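Bokisby 가정 과일 보관 기록

Bokisby는 가정에서 과일을 사 온 뒤에 어디에 두었고, 언제 먹었고, 언제 버렸는지를 적은 표 형식의 데이터입니다. Honmont 지역의 332가구가 참여하였고, 전체 기록은 2,068건입니다. 그중 780건에는 참여자가 자유롭게 쓴 메모가 함께 있습니다.

저는 한국어가 모국어가 아닙니다. 원래 문서는 다른 언어로 썼고, 이 한국어 문서도 제가 직접 썼습니다. 어색한 표현을 발견하시면 이슈로 알려 주시면 고맙겠습니다. 뜻이 달라질 수 있는 부분은 열 이름을 기준으로 읽어 주십시오.

내용

records.csv: 기록 본체입니다. 한 줄이 기록 한 건입니다.
notes.csv: 자유 메모입니다. record_id로 본체와 연결합니다.
households.csv: 가구에 관한 간단한 정보입니다.
places.csv: 보관 장소 코드와 그 설명입니다.
CHANGES.txt: 버전마다 바뀐 점입니다.
LICENSE.txt: 이용 조건입니다.

모든 파일은 UTF-8이고 구분자는 쉼표입니다. 메모 안에 쉼표와 줄바꿈이 들어 있는 경우가 있으므로, 한 줄씩 잘라서 읽지 마시고 CSV를 제대로 처리하는 도구를 쓰십시오. 큰따옴표는 두 번 써서 표시하였습니다.

만든 이유

과일의 저장성에 대한 자료는 창고나 매장의 조건에서 얻은 것이 많습니다. 그런 자료에서는 온도와 습도가 일정합니다. 가정의 부엌은 그렇지 않습니다. 낮에는 창문으로 해가 들어오고, 저녁에는 옆에서 국을 끓이고, 누군가가 과일을 눌러 보고 다시 내려놓습니다. 저는 이런 평범한 조건의 기록이 있으면 좋겠다고 생각하였습니다.

처음에는 Pawłowska 과수원에서 사과를 사 가는 손님들에게 작은 종이 카드를 나누어 드렸습니다. 카드에는 산 날, 둔 곳, 마지막으로 먹은 날을 적는 칸이 있었습니다. 돌아온 카드에는 사과 말고 다른 과일도 적혀 있어서, 다음 차례부터는 과일의 종류를 제한하지 않았습니다. 그래서 이 데이터에는 사과가 가장 많고, 이것은 사람들이 사과를 가장 많이 먹는다는 뜻이 아닙니다.

기록 한 건의 단위

한 가구가 같은 날에 같은 종류의 과일을 같은 장소에 두었을 때 그것을 기록 한 건으로 봅니다. 포도는 한 송이를 한 단위로, 딸기와 체리는 한 포장을 한 단위로 적었습니다. 사과 한 봉지를 사서 일부는 냉장고에, 일부는 그릇에 두었다면 기록은 두 건이 되고, purchase_id가 같습니다.

장소를 중간에 옮긴 경우에는 처음 장소가 place_first에, 마지막 장소가 place_last에 들어갑니다. 그 사이에 한 번 더 옮긴 경우는 표에 남지 않습니다. 메모에 적혀 있을 때도 있지만 일부러 찾아서 표에 넣지는 않았습니다.

records.csv의 주요 열

record_id: 기록 번호. 비어 있는 번호는 삭제된 기록입니다.
purchase_id: 구입 번호.
household_id: 가구 번호.
fruit: 과일 종류. 영어 소문자로 썼습니다.
day_in: 집에 들여온 날을 0으로 할 때 그 장소에 둔 날.
day_out: 마지막으로 먹거나 버린 날.
end_type: eaten, cooked, given, discarded, unknown 중 하나.
place_first: 처음 장소 코드.
place_last: 마지막 장소 코드.
mixed: 다른 종류의 과일과 같은 그릇이나 서랍에 있었으면 1, 아니면 0.
season: 계절. 날짜 대신에 들어갑니다.

실제 날짜는 공개하지 않습니다. 장을 보는 날짜가 길게 이어지면 가구를 짐작할 수 있기 때문입니다. 다만 8월은 참여 가구가 집을 비우는 일이 많아서 season 열에 august라고 따로 표시하였습니다. 이 값을 가진 기록은 여름 평균을 낼 때 빼고 계산하시기를 권합니다.

보관 장소의 구분

장소 코드는 다섯 개입니다. bowl은 뚜껑이 없는 그릇, counter는 그릇 없이 조리대나 식탁 위, drawer는 냉장고의 채소 서랍, shelf는 냉장고의 다른 칸, cellar는 지하실이나 베란다처럼 난방이 없는 곳입니다.

bowl과 counter의 구별은 생각보다 어려웠습니다. 접시는 어느 쪽인지, 바구니는 어느 쪽인지 문의가 여러 번 왔습니다. 현재 규칙은 과일이 서로 닿아서 모이게 되는 용기이면 모두 bowl입니다. 납작한 접시 위에 떨어져 있으면 counter입니다. 그릇에 다 들어가지 않아 옆에 놓아둔 것은 같은 날 샀어도 counter로 따로 적습니다.

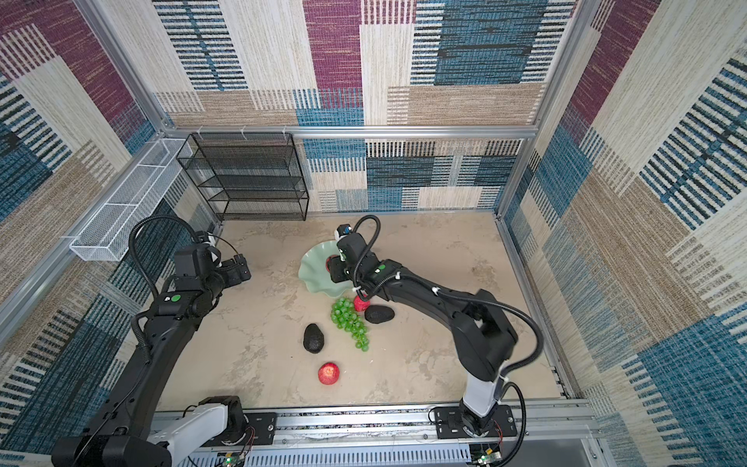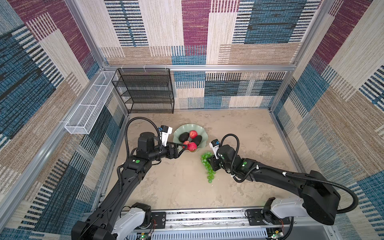

사과와 아보카도를 한 그릇에 둔 기록은 mixed 열만 보면 찾을 수 있습니까?

mixed 값만으로는 함께 있던 과일의 종류를 알 수 없습니다. 먼저 mixed가 1인 기록을 고르고, 같은 household_id 안에서 장소가 같고 기간이 겹치는 기록을 찾아야 합니다. 서로 다른 날에 산 과일이면 purchase_id가 다르므로, 이 열을 조건으로 쓰면 일부를 놓치게 됩니다. 한 집에 그릇이 두 개 이상 있으면 이 방법도 정확하지 않습니다. households.csv의 bowls 열이 1인 가구로 제한하면 이 문제를 줄일 수 있습니다.

수집 방법

종이 카드와 웹 양식을 함께 사용하였습니다. 종이 카드는 Vatov라는 작은 입력 프로그램으로 옮겼습니다. 이 프로그램은 저희가 따로 만든 것이고, 같은 카드를 두 사람이 각각 입력한 다음에 값이 다른 칸만 보여 줍니다. 다른 칸은 카드를 다시 보고 결정하였습니다. 글씨를 끝까지 읽지 못한 칸은 비워 두었고, 추측한 값을 넣지 않았습니다.

웹 양식에서는 목요일 저녁마다 알림을 보냈습니다. 그래서 day_out의 값이 그 날에 조금 몰려 있습니다. 참여자가 냉장고를 열어 보고 그제야 상한 과일을 발견한 경우도 있고, 이전에 버린 것을 알림을 받은 날로 적은 경우도 있을 것입니다. 두 경우를 나눌 방법은 없습니다.

source 열에서 card와 web을 구별할 수 있습니다. 메모는 web 쪽이 짧고 card 쪽이 길습니다. 카드의 뒷면 전체가 메모 칸이었던 영향으로 보입니다.

자유 메모

메모는 참여자가 쓴 언어 그대로입니다. 번역은 넣지 않았습니다. 사람 이름, 주소, 가게 이름은 지우고 그 자리에 대괄호로 [삭제]라고 썼습니다. 맞춤법은 고치지 않았습니다. "물렀다", "쭈글쭈글하다", "냄새가 난다" 같은 표현은 사람마다 기준이 다르므로, 이것을 품질 등급으로 바꾸어 쓰실 때에는 바꾼 규칙을 함께 공개해 주십시오.

메모에는 잼이나 주스를 만든 이야기가 자주 나옵니다. end_type이 cooked인 기록은 과일이 상하기 시작해서 조리한 것과 처음부터 조리하려고 산 것이 섞여 있습니다. 메모가 없는 기록에서는 둘을 구별하지 못합니다.

알려진 문제

하나, 버린 과일이 실제보다 적게 기록되었을 가능성이 있습니다. 버린 것을 적는 일은 즐겁지 않고, 중간에 참여를 그만둔 가구의 마지막 기록은 대부분 unknown입니다. unknown을 eaten으로 합치지 마십시오.

둘, 과일의 품종이 없습니다. 사과는 품종에 따라서 보관 기간이 크게 다릅니다. 초기 카드에는 품종 칸이 있었지만 대부분 비어 있어서 공개 파일에서는 뺐습니다.

셋, 온도를 재지 않았습니다. 같은 counter라도 난로 옆과 북쪽 창가는 다릅니다. households.csv에 부엌 창의 방향이 있으나, 대답하지 않은 가구가 많습니다.

넷, 바나나는 한 송이가 한 단위인데 하나씩 떼어서 적은 가구가 있습니다. 이런 기록에는 unit_check 열에 1을 넣었습니다. 수정하지는 않았습니다.

권하는 사용과 권하지 않는 사용

가정의 보관 습관을 비교하거나, 중도 절단이 있는 자료로 생존 분석을 가르칠 때에 쓸 수 있습니다. 실제로 저는 수업 연습용 표가 필요해서 이 데이터를 정리하기 시작하였습니다. 텍스트와 표를 연결하는 간단한 연습에도 알맞은 크기입니다.

식품 안전에 대한 조언을 만드는 데에는 쓰지 마십시오. day_out은 먹을 수 있는 마지막 날이라는 뜻이 아닙니다. 참여자가 먹은 날이거나 버린 날일 뿐이고, 그 날의 과일 상태를 전문가가 확인하지 않았습니다. Honmont 밖의 지역으로 결과를 넓히는 것도 조심해 주십시오. 집의 구조와 장을 보는 간격이 다르면 결과도 달라질 수 있습니다.

간단한 시작

records.csv를 읽고 end_type이 unknown인 줄은 절단된 관측으로 처리합니다. 기간은 day_out에서 day_in을 뺀 값입니다. 값이 0인 줄은 들여온 날에 다 먹은 것이고 오류가 아닙니다. 음수는 없습니다. 혹시 음수가 보이면 파일을 여는 프로그램이 열을 날짜로 바꾼 것인지 먼저 확인하십시오. 스프레드시트에서 그런 일이 자주 일어납니다.

이용 조건과 연락

출처를 표시하면 연구와 교육에 자유롭게 쓸 수 있습니다. 출처에는 데이터 이름인 Bokisby와 사용한 버전을 적어 주십시오. 가구를 알아내려는 시도는 허락하지 않습니다. 참여 가구가 삭제를 요청하면 다음 버전에서 그 기록을 빼고 CHANGES.txt에 기록 번호만 남깁니다.

오류를 알려 주실 때에는 record_id와 열 이름을 같이 적어 주십시오. 답장은 늦을 수 있습니다. 카드 원본은 저희 쪽에만 있으므로 원본을 확인해야 하는 질문은 시간이 더 걸립니다.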